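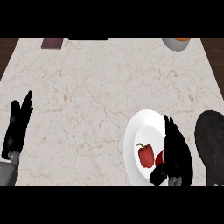
Cream marble with rust-brown veining, dark wood to either side (rendering).

I've been living with the Kosura countertop sealer since September, and I've grown very fond of it, with one or two grumbles. My sister-in-law Iwona swears by lemon oil for everything, bless her, but lemon has no business anywhere near marble, so I went looking and ended up paying for the bigger Kosura kit (the one with the two cloths and the little felt pad).

You wipe it on, wait 7 minutes, and buff like mad. My arm was sore by Wednesday! The smell is mild, a bit like a new shower curtain, and it was gone by bedtime with the window cracked. Coffee and beet juice now sit on top in fat little beads, and I've stopped chasing my guests around with coasters. Red wine I'm still nervous about, and vinegar left a dull spot by the stove, which the leaflet does warn you about in very small print.

The cap is my main complaint. It glued itself shut after the second use and I had to run it under hot water. I'd also skip the felt pad, it sheds. Four stars from me, and I'll be buying a refill in the spring.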